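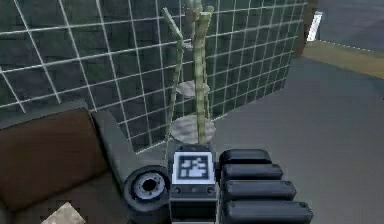
図1 アームの手首部、マーカー、黒い指部

取扱説明書 > Pondo 電気調理なべ > 4. 作り置きの調理 > 4.2 豆のスープをまとめて作る

4.2 豆のスープをまとめて作る

この節では、Pondoの「煮込み」コースを使って、豆と野菜のスープを一度に作る方法を説明いたします。初めてお使いになる方は、先に4.1の「内なべを洗う」を終わらせてください。

用意するもの
・水で戻した豆(大豆、または白いんげん豆)
・玉ねぎ、にんじん、セロリ
・水またはだし 2リットル
・塩、オリーブ油
・ふたのできる保存容器

準備

1. 豆は前の晩から、たっぷりの水に浸けておきます。缶詰の豆を使う場合は、この手順は必要ありません。缶の汁は捨てて、豆を軽く洗います。
2. 野菜を同じくらいの大きさに切ります。にんじんは火が通るのに時間がかかりますので、玉ねぎより少し小さく切ることをおすすめします。
3. 内なべの外側に水がついていないことを確認してから、本体に入れます。内なべを左右に少し回して、底が平らに座っていることを確かめます。

注意:内なべの外側がぬれたままで加熱しないでください。故障の原因になります。

調理

4. 内なべにオリーブ油と玉ねぎを入れ、「炒め」ボタンを押します。玉ねぎがすきとおるまで、木べらで混ぜます。ふたは開けたままにします。
5. 「取消」ボタンを押して、炒めを終わります。
6. 残りの野菜、豆、水またはだしを入れます。内なべの内側にある上の線を超えないようにしてください。
7. ふたを閉めて、「煮込み」を選びます。温度を94℃、時間を45分に合わせ、「開始」を押します。

メモ:表示の時間は、設定した温度に達してから減り始めます。開始してすぐに数字が変わらなくても、異常ではありません。

8. 終了の音が鳴りましたら、ふたを奥の方向へ開けます。豆を一つ取り出し、中まで柔らかいことを確認します。まだ固いときは、時間を追加して、もう一度「開始」を押します。
9. 最後に塩で味を調えます。

警告:ふたを開けるとき、熱い蒸気が出ます。顔と手を近づけないでください。小さいお子様がいるご家庭では、特にご注意ください。

保存

10. 内なべを本体から外す場合は、必ず鍋つかみを両手に使います。
11. スープを浅い容器に分けて、早く冷まします。容器を氷水に当てると便利です。冷めましたら、ふたをして冷蔵庫に入れます。
12. すぐに食べない分は、冷凍してください。容器の口まで入れず、上に少しすき間を残します。冷凍したものには、日付を書いたラベルを貼ります。

注意:スープを入れたまま、保温を切った本体の中に長い時間置かないでください。夏は特に傷みやすくなります。

温め直すとき

「煮込み」コースで、全体が沸くまで加熱します。途中で一度、底から混ぜます。一度温めたスープを、再び冷凍することはおやめください。

味の変え方

同じスープでも、食べる時にトマトの缶詰を加えたり、カレー粉を少し入れたりすることで、続けて食べても飽きにくくなります。牛乳を入れる場合は、温めた後に加えてください。先に入れますと、分離することがあります。短いパスタを入れるときは、別のなべでゆでてから合わせます。

エラー表示「E14」が出た場合は、電源プラグを抜いて、本体が冷めるまで待ちます。その後、3の手順からやり直してください。同じ表示が続くときは、7.1「お問い合わせ」をご覧ください。

レシピ作成:Siu-ming Liu
改訂:2019年7月26日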